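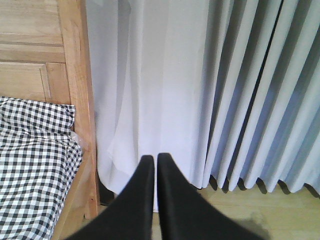
Do we have to go through the whole checklist again if the operator changes partway through a session?

Only sections 2 and 4. The new operator repeats the grip and stop checks and initials the sheet. Sections 1 and 3 stand for the day unless the arm has been moved to another room.

Saltorent Home Tasks – Pre-Session Safety Check, Hand-Guided and Remote Teaching
Site: Zadton apartment
Checked by: Ngaio Kereama
Date: Feb 12, 2018

Section 1. Room

1.1 Floor clear along the operator's walking path – OK
1.2 Curtains, bedding and other loose fabric identified before teaching starts – OK. Curtain tasks are to be taught at low speed only. Close the fingers on the fabric, stop, look, then pull. The first operator was pulling before the grip had settled.
1.3 Bed frame and other fixed furniture marked as no-contact in the task plan – OK
1.4 Cords and plugs on the floor kept out of the taught path – Comment. There are white cables and a plug on the floor under the desk, and more cable in a tangle to one side. Tie up or move before any task that goes below desk height.
1.5 Wastebasket position agreed with the operator – OK. Put it back in the same place before each new demonstration.

Section 2. Gripper and hand controller

2.1 Fingers open and close fully from the controller – OK
2.2 Finger tips free of cracks and sharp edges – OK
2.3 Grip force limit set to 10 N for fabric – OK. Was 50 on arrival, left over from the drawer tasks. Reset and written on the card.
2.4 Gripper stops when the controller trigger is released – OK, tried with both operators

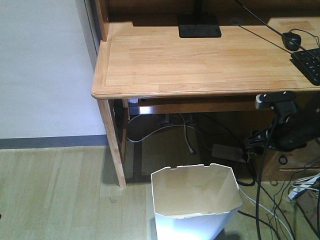
2.5 Gripper cables have enough slack for the full reach – Comment. They hang low on the desk side and can come down over whatever is on the floor there. Add one more clip before the next visit.
2.6 Controller battery above 90 percent at start – Not OK. It read 47. Swapped for the spare and checked again, OK.

Section 3. Desk area

3.1 Keyboard, mouse and their cables moved back or accepted as part of the task – Accepted. The Michailidis task list asks for a desk in normal use, so they stay. The operator must keep the fingers above the mouse cable when crossing the desktop.
3.2 Drawer opens by hand without sticking – OK
3.3 No drinks or open containers of liquid on the desk – OK

Section 4. Stopping

4.1 Stop button within reach of the operator – OK
4.2 Second person holds the spare stop button during remote teaching – OK
4.3 Arm can be pushed away by hand in guide mode – OK, a little stiff at the wrist. Reported to Cendo. Same comment was made in August, so please look at the joint this time and don't just reset it.
4.4 Recording can be ended without moving the arm – OK

Result: curtain and desktop tasks may go ahead. Tasks under the desk are on hold until 1.4 is cleared and signed.

Signed: N. Kereama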